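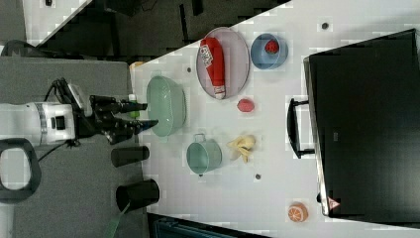 Fenamlow Table Clearing

README, second edition. Please read it before opening the spreadsheet, which is very wide.

What this is

Fenamlow is a collection of 951 short records about a table with things on it and the business of putting those things somewhere else. Each record covers one small move: a piece of food into a bowl, a bottle onto a plate, a cup to wherever cups were supposed to go that afternoon. There are pictures of the table and a line of text for each move. If you have ever cleared up after a child's lunch, you already have the domain knowledge.

The first edition was called Grulby and had a different numbering scheme. It had, in fact, three. Please don't mix the two editions. The Grulby text files use "dish" for anything with a surface.

What's on the table

The tableware is pastel and the tabletop is white. The cast changes from record to record, but the regulars are these:

bowl_oval: mint green, large, deep. It holds nearly anything and therefore gets asked to.
bowl_round: light blue. Usual destination for fruit.
plate_oval: light pink, thin raised rim. A bottle can lie on it, and often does.
bottle_red: squeeze bottle, white cap, white label. We call it the ketchup in conversation and bottle_red in the files.
bottle_small: green cap. Stands up more often than it has any right to.
strawberry: bright red, dotted. Counted as food throughout, for morale.
cup_black: there are two sizes in the list, and the suffix tells you which.

Things on the gray carpet are outside the task unless the text line says otherwise. The same goes for straps, furniture and whatever else happens to be living near the table. We did not write entries for them.

How a record is laid out

Every record has a folder, and every folder has the same contents:

start: the table before the move
end: the table after the move
during: a handful of stills in between
move.txt: one sentence, present tense, such as "Put the strawberry in the round blue bowl"
items.csv: what is on the table and what each item is resting on

The sentence in move.txt was written before the move was made. The end picture was taken after it. When the two disagree, the end picture wins, and the record gets the flag "optimistic" in the index. You can filter these out. We suggest keeping them, as they are the most lifelike part of the collection.

Resting on, resting in

This took up more of our time than everything else in the document combined, so you may as well benefit.

A thing is "in" a bowl if the rim is higher than the place where the thing touches the bowl. A thing is "on" a plate no matter what the plate's rim is doing. Plates have rims too, and for one unhappy Saturday the red bottle was officially "slightly in" the pink plate. That value has been removed from the schema. If you find one, tell us.

A bottle lying down is "lying." A bottle standing is "standing." A bottle leaning on something is "lying," by a vote we don't intend to hold again. A strawberry has no posture and the field is left blank.

Items near the table edge get near_edge = yes if they stand within a hand's width of it. The hand belonged to whoever was annotating. Hands vary. We have decided this is noise and have moved on.

Color names

Colors were written down in plain words, then argued over, then frozen. Mint is "mint green" and never "aqua," "seafoam" or "hospital." Light blue is "light blue." Pink is "light pink." If you train anything on the color words, bear in mind that afternoon light makes the mint bowl and the blue bowl friendlier with each other than they ought to be. The items.csv file is the authority in such cases, and it was filled in by people who could walk over and look.

Splits

450 records are marked train_a and come with the full items.csv. 96 are marked holdout, with items.csv withheld until you ask for it. The rest are train_b, where items.csv lists the items but leaves out what they are resting on. We ran out of patience at that point, and the column heading survives as a monument.

No split was made by item. The strawberry appears in all of them and can't be used to test anything about unfamiliar fruit.

Known problems

Folder names with a trailing underscore are duplicates we kept because one of them has better light. The index points to the right one.

The word "back" in move.txt means the far side of the table in some sentences and "where it came from" in others. "Put the bottle back" can therefore be done correctly in two ways. Treat both as fine.

The file called mustier.txt is our notes on renaming things. Mustier was going to be the name of this edition until somebody said it out loud in a kitchen. The file is harmless and somewhat bitter.

Some records from the Ramadan weeks were taken late in the evening, and the background is darker in them. The table is lit the same way, as far as we can tell, but anyone working with brightness should look at the lamp column in the index first.

What it's good for

Learning which small object goes in which container, checking whether a sentence and a table agree, and settling whether a plate counts as a bowl. It was never meant as a guide to setting a table. No human being would eat from the arrangements recorded here.

It says nothing useful about washing up. All items were clean when they went onto the table, and none of the food is served to anyone.

Use and credit

Free to use for research and teaching. Credit it as "Fenamlow Table Clearing, second edition." If you redistribute it, keep this README with it and leave the item names alone, including bowl_oval, which three separate people have now offered to rename "tub."

Corrections go in the issues list under the label "table." The label "dish" is left over from Grulby and is checked every February.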